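Lab 4: Comparing Grippers on Small Parts
Course handout, Brindivgate robotics track
Instructor: Oda Solheim. Lab support: Edvin Løken

Last time we got the arm moving, and now comes my favorite part of the term – finding out how much the hand at the end of it matters! You will run the same pick-and-place job with two grippers: the parallel gripper with the narrow black fingers, and then the Flustix soft gripper. Same arm, same speed settings, same blocks.

Before you start, read section 2 of the Skomora notes on approach height. Most of the bad grasps I saw last year began with the fingers closing too high on the block, and the fix takes a minute once you know where to look.
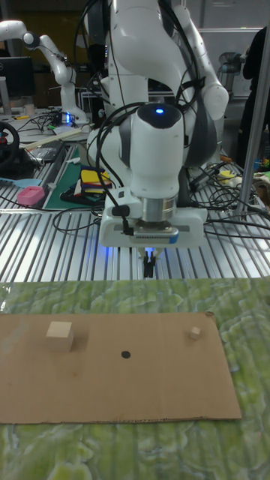
Figure 1. Parallel gripper with fingers close together, over the work area. Large cube at left, small cube at right, black dot between them.

The job: pick up one cube, bring it to the dot, set it down, return to the start pose. Do 14 trials per cube with each gripper. After each trial, put the cube back before you touch the controller, and write down the result right away as clean, shifted or dropped. "Shifted" means the cube landed but turned in the fingers on the way. Please don't invent a fourth category (Birger's group did, and we spent an evening sorting it out).

Pay close attention to the small cube. The width you open to before the descent matters a lot more there, and you may well find that a setting you loved on the large one is useless. That is a great result, so write it up!

For the report:
– a table of results for each gripper and cube
– the opening width and closing force you settled on
– one grasp that surprised you, in a short paragraph

Reports go to Edvin in room 121 by the end of November. If the arm faults, press stop and get one of us.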